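Hovum giveaway entries, readme

Entry list for the Hovum DVD giveaway (the January one). One row per entry, over 500 rows. Prizes: 10 discs plus 5 signed posters, Galli put up the posters.

Columns are entry_no, country, answer, time_in, valid. Names and emails stripped out before upload, dont ask for them.

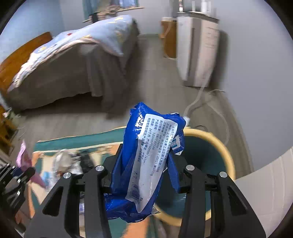 Answers are as typed, so "Gruvudier" is spelled every way possible. Valid = y if close enough. Blank means not checked yet, mostly the last 200.

Times are local, closing was 6 pm. Anything after that is valid = n, no exceptions.

Mistakes to Eyvindur Þorgeirsson at Bukberg pls. Will fix teh blanks when I get to it.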